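Last revised Fri 13 September. Questions not covered here go to Hanne Damgaard at the Bivden parcel desk.

# Sending gift parcels through Bivden: frequently asked questions

## Preparing the parcel

### Can I send an item in its gift box with no outer carton?

No. Presentation boxes are made to be looked at and opened by hand. The walls are thin, the lid is usually held by friction alone, and a label glued to the lid can't be removed cleanly. Every gift box needs an outer shipping carton.

### How much larger should the outer carton be?

Allow 2 inches of clearance on all six sides. Less than that and a corner impact on the carton reaches the gift box directly. Much more than that and the filler settles in transit, which lets the box move.

### What filler do you recommend?

Crumpled kraft paper for most boxes. Foam chips are accepted but migrate to the bottom of the carton under vibration. Air pillows work for light boxes only. Newspaper is not recommended next to a printed or light-colored lid, as the ink transfers.

### How do I protect foil-stamped printing?

Foil stamping sits on the surface of the paper and scuffs easily. Wrap the whole box in one layer of acid-free tissue, then one layer of smooth kraft paper. Do not use:

- bubble wrap with the bubbles facing the lid (leaves round marks on some coatings)
- any tape in contact with the box
- rubber bands
- stretch film pulled tight over the corners

If the lid is loose, hold it with a paper belly band taped to itself.
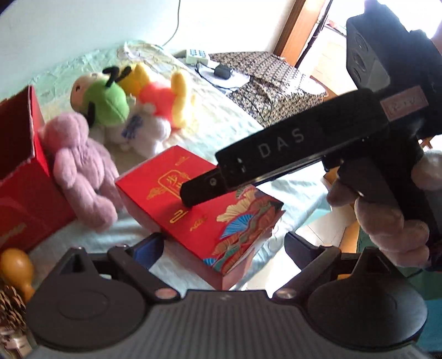 *Red gift box with gold printing and a multicolored fan pattern at one end of the lid.*

### Does a box with a printed design on the lid have to travel a particular way up?

The design makes no difference. The contents might. "This way up" stickers are accepted but are not an instruction to the sorting line, and parcels are turned several times between intake and delivery. Pack so that any orientation is safe.

### Should I remove the contents and pack them separately?

For glass, ceramics and anything heavier than the box itself, yes. Wrap the item, pack it in its own cushioned space, and send the gift box empty beside it. The recipient can put the two together. For tea, textiles, stationery and similar light goods, leave the contents in place and fill any gap under the lid with tissue.

### Can I put a card inside?

Yes. Place it inside the gift box or flat against the tissue layer. Cards put between the outer carton and the filler are often thrown away with the filler.

## Size, weight and price

### How is the price calculated?

On actual weight or dimensional weight, whichever is greater. Gift parcels are nearly always charged on dimensional weight because the packing takes up more room than the goods. Measure the outer carton after it is sealed; a bulging lid counts.

### Is there a maximum size?

Length plus girth may not exceed 80 inches for the standard service. Larger parcels go by freight through Colari and are quoted separately.

### Is there a maximum weight?

37 pounds per carton. Two cartons for one address can share a single booking but each needs its own label.

## Labels and paperwork

### Where does the label go?

On the largest flat face of the outer carton, not across a seam. Clear tape over the barcode causes glare and a high rate of failed scans. Use the adhesive pouch supplied at the counter or printed label stock.

### What do I write on the customs form for a gift?

A plain description of the goods, the material, the quantity and the value of each. "Gift" is not a description. "Black tea, dried, in paperboard box" is. The word "gift" goes in the category field only.

### Do I have to declare a value if I paid nothing for the item?

Yes. Declare what the item would cost to replace. A declared value of zero will be returned to you.

### Can I leave the value off so the recipient does not see it?

For domestic parcels, yes - the value is held in the booking record and not printed. For international parcels the form travels on the outside of the carton and the value is visible. There is no way around this.

### Which software prints the labels?

Flukel, version 2000 or later. Earlier versions print the old routing code, which was withdrawn in May. Parcels with the old code are relabeled by hand and normally lose a day.

## Damage and claims

### Is the gift box itself covered?

Only if it is listed as a separate line on the booking. By default the box counts as packaging, and damage to packaging is not payable. A decorative box with value of its own should be declared with its own description and amount.

### What evidence do you need?

Photographs of the outer carton with the label visible, the filler as it was found, and the damaged item. Keep all of it until the claim is closed. Claims where the carton has been recycled are usually refused, since the cause of damage can't be established.

### What counts as damage to a printed lid?

Crushing, tearing, punctures and water staining. Light rubbing of foil, slight lifting at the corners and color variation between lid and base are not treated as transit damage.

### Who decides a claim?

Claims are read first by Uriel Quezada. If you disagree with the result, ask for a second reading by Aoife Scanlon, who has not seen the first decision. The second reading is final for domestic parcels. International claims may also be sent to Juhl, the underwriter, at the address on the policy sheet.

### Can the recipient file the claim?

Only with the sender's written consent. An email from the address used on the booking is enough.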